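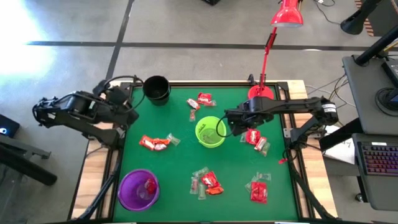 How much water does a sourdough starter need in a cold kitchen? The same weight as the flour, fed once a day, with the jar moved to the shelf over the fridge.

Wednesday, 6:40 a.m.
By Dalia Paulauskas
2 min read
Print | E-mail this entry

Kitchen at 14 degrees when I came down. The starter had risen a finger's width above the rubber band overnight and had not fallen, so it was behind schedule. Fed it 70 g of rye and 70 g of water and put it back. The rye is the last of the bag from Garba. The new bag is a different grind, coarser, and I expect it to take up water more slowly. Will hold the ratio for a week before changing anything.

Yesterday's loaf: dough weight 904 g, bulk at room temperature until mid-afternoon, then the fridge until supper. Baked in the lidded pot, lid off for the last part. Crumb tight at the base and open near the top, the usual sign of a short bulk. Crust good. Edgars had three slices with the soup and said it was sour. It was not especially sour. He says it about every loaf.

The scale is drifting again. I checked it against the 2 kg weight and it read low, then read correctly after I turned it off and on. Changed the batteries. If it drifts again I will use the old balance, which is slow but has never been wrong by more than a gram.

Sevim Gezer phoned after lunch about her oven. Hers browns at the back left corner and leaves the front pale. I told her to turn the loaf at the halfway point and to put an oven thermometer on the middle rack -- the dial on mine is out by 15 degrees and hers is the same model. She wants to try the seeded loaf on the weekend. I gave her my quantities, with the seeds soaked overnight and the soaking water counted in the total. She had been leaving it out, hence the puddle.

Bought flour on the way back from the post office. Two bags of white, one wholemeal. The price has gone up since June. They had no malt, so the dark loaf will wait.

Evening: starter doubled by 7:15, which is better. Domed top, small bubbles at the glass, smells of apples. Mixed the dough for tomorrow at 529 g of flour to use up the open bag. Left the salt out for the first half hour, then worked it in with wet hands. Dough stiff at first, smoother after the second fold. One more fold at nine and then bed.

To do: new rubber bands, wash the proving cloth, write the date on the wholemeal.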